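Von: Kanyarat Onsri
An: Liste Greifer-Simulation
Datum: 11.12.2019
Betreff: Re: Hand bleibt über dem Tablett stehen

Mutua Were schrieb:
> Hallo zusammen,
> hat noch jemand das Problem, dass die Hand nach dem Anfahren
> einfach offen stehen bleibt? Kein Abbruch, keine Meldung, der Arm
> hält die Position und der Task läuft weiter bis zum Timeout. Bei mir
> seit dem Update von Vemora. Küchenszene, Standardobjekte, nichts
> verändert. Guido meint, es liegt an den Kontaktparametern, ich
> glaub das nicht so recht.
> Gruß, Mutua

Hallo Mutua,

ja, hier auch. Bin auf dem Sprung, deshalb nur kurz.

Kontaktparameter würde ich ausschließen. Hab die alten Werte vom Mai wieder eingespielt, gleiches Verhalten. Gestern Nacht 1017 Läufe durchgejagt, davon hingen ungefähr 20. Immer gleich: Arm kommt von links, Finger gestreckt, Schließbefehl steht im Log – und wird nie quittiert. Der Regler wartet brav weiter.

Was mir mehr Sorgen macht: der Watchdog greift nicht. Der prüft nur, ob sich die Gelenke im Arm melden, und das tun sie ja. Die Hand hängt an einem eigenen Kanal und wird gar nicht abgefragt. In der Simulation egal, kostet halt Rechenzeit. Aber Oranuch will denselben Stand nächste Woche auf den echten Arm bei Malirmont spielen, und da steht dann jemand daneben und denkt, das Ding ist fertig. Wenn der Befehl verspätet doch noch durchkommt, gehen die Finger ohne Vorwarnung zu. Bitte bis auf weiteres NICHT ausrollen!! Oranuch, liest du hier mit? Sonst ruf ich nachher an.

Verdacht: Zeitstempel. Arm und Hand laufen auf zwei Uhren, und wenn die Hand mehr als 7 ms hinterher ist, verwirft der neue Treiber das Paket stillschweigend. Vichien hatte sowas mal beim Jakubowski-Aufbau, da wars am Ende ein Puffer. Muss nicht das gleiche sein.

Workaround bis dahin: nach dem Anfahren den Handstatus selber abfragen, bei fehlender Quittung hart abbrechen und den Arm zurückziehen. Nicht nochmal senden, sonst stapeln sich die Befehle. Patch kommt heute abend, wenn ich dazu komme, ungetestet natürlich.

Mutua, kannst du mir deine Logs schicken, am besten ungekürtzt und mit beiden Uhren? Und welche Treiberversion genau, das stand in deiner Mail nicht.

Gruß
Kanyarat

2 Antworten · 0 mal geteilt
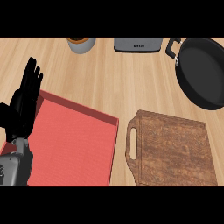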